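Entrenar en simulación para no romper nada

El método de Lenuța Marinescu, investigadora de Jamisano, parte de una premisa modesta: una política de agarre aprende más de 4.000 episodios simulados y variados que de unas pocas sesiones en laboratorio. En cada episodio cambian los objetos, su posición y la iluminación.

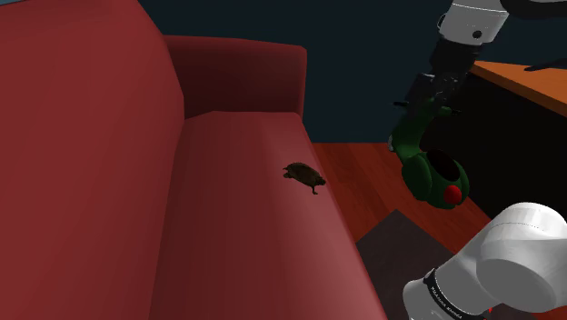 Escena simulada: el brazo sostiene un patinete de juguete verde junto a un sofá rojo con una figura de tortuga.

La transferencia al brazo físico se evaluó en marzo con 66 objetos ausentes del entrenamiento. El sistema, llamado Ots, falló en 8 -- casi todos de geometría irregular, con salientes que desplazan el punto de contacto. El equipo prepara ahora una versión con estimación de fuerza en los dedos.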